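Sternlow arm: questions and answers

Last changed July 18, 2018

I get many of the same questions by mail and in the workshop at Plorncombe, so I collected them on one page. The arm is called Sternlow. I build and program it in my free hours, and English is not my first language, so please write to me if a sentence is not clear.

Did you build the whole arm yourself?

No. The arm came second-hand, with its base and its joints complete, but without a controller. The controller box, the wiring, the table mount and all of the software are my work. The software is named Kpodo and it runs on an old desktop computer.

How much did it cost?

The arm was 500 dollars, and I had to collect it myself. The rest came to nearly 1,000 dollars, and the biggest part of that was the power supply and the motor drivers. I bought the first driver board twice, because I connected the first one with the wrong polarity. Please measure before you connect.

How long did you work on it before it moved?

I started in December and the first joint moved after 12 weeks. A person who knows motor drivers already will be much faster.

Can I put such an arm on a normal kitchen table?

I do not recommend it. When the arm stops quickly, a light table walks on the floor. In my first weeks I had it on a folding table, and the position was wrong after every fast move. Now the base is bolted to its own stand and the table is only for the objects. If you have a shared workshop like ours, ask first where you may drill.

Which motor drivers do you use?

The drivers are from Semard, the small model with the screw terminals. They become warm but they are quiet. I can not say if the newer model is better, I did not try it.

Is it dangerous?

It can be. My arm is slow, but it does not feel that your hand is in the way. I use these rules and I ask visitors to use them too:

The stop button is within reach before the power goes on.
Hands stay off the table while the motors are on.
After a change in the program, the first run is at the lowest speed.
Nobody works with it alone in the evening.

Why do you practice with household things and not with blocks?

I began with blocks. The program became good with blocks and was still bad with everything else. A spoon, a brush or a piece of fruit has no flat side in the place where you want one. So now I put many different things on the table together, and I move them to other places before each run.

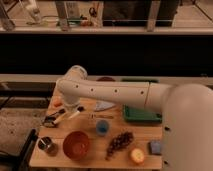
Reading time: 3 minutes

Grapes are the most difficult object I have tried. They have no fixed shape, and the height in the program is correct for one grape and wrong for the next. A bowl is easier if you go for the rim. For a cup I always come down from the top with the wrist vertical, and I stay well above the other objects until the arm is over the right place.

How do you tell the program where the objects are?

At this time I type the positions by hand. I know this is not elegant. I measure from the front left corner of the table, always the same corner, and I save each layout in a text file. One layout has at most 8 target positions, because with more I make typing mistakes. Finding the objects automatically is the next step, but I can not promise a date.

Can I have the Kpodo source code?

Yes, but please wait until the comments are translated. Half of them are in my own language and would not help you. If you need only the part for the joint limits, write to me and I will send that file.

My arm shakes when it holds still. What can I do?

Check the bolts of the base first, then the cable of the last joint. With me it was the cable both times. If it still shakes, lower the gain of one joint at a time and write down the old value.

May I visit and see it?

Yes, when the workshop is open. Write some days before, so that I can tell you if the arm is in one piece.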